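Rokum Home Forum > Storage and Tidying

Black rucksack and long poles, where do you keep them?

Posted by Patricio Pacheco

We moved into a ground floor flat in Rurnby in August and the spare room has become the place where everything gets left. I have a black fabric bag with a lot of straps and buckles, a couple of round wooden poles that are too long for any cupboard, and a stack of slatted wooden crates against one wall. There is a power strip on the floor next to the crates and the cables go off in several directions.

The floor is pale and shiny and marks easily, so I don't want to drag anything over it. Every time I pick up the bag a strap catches on something. I'd like the bag and the poles off the floor for good. We rent, so I can only drill if I fill the holes afterwards. Budget is small. 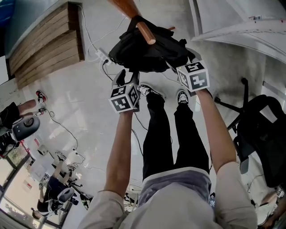

Baoshan Gu

Do the straps first. Fold each loose end back on itself and put a rubber band round it, then fasten all the buckles, even the ones you never use. It takes 5 minutes and the bag will stop catching on things.

For the poles, don't lean them in a corner on a shiny floor. The ends slide. Lay them flat along the back of the top crate, or get two broom clips and put them up sideways at shoulder height. A varnished pole will go in and out of a rubber clip without much wear. Small screw holes fill easily when you leave.

Felt pads under the bottom crate would be worth having as well. Lift it to put them on, don't tip it.

Liang

Sort the cables before anything else. You will trip on them while carrying the bag. I screwed my power strip to a bit of board and stood it behind the crates, plugs facing up.

sonomstead108

over the door hook. had 4 bags on mine at one point and the door still shut, just. no idea about the poles sorry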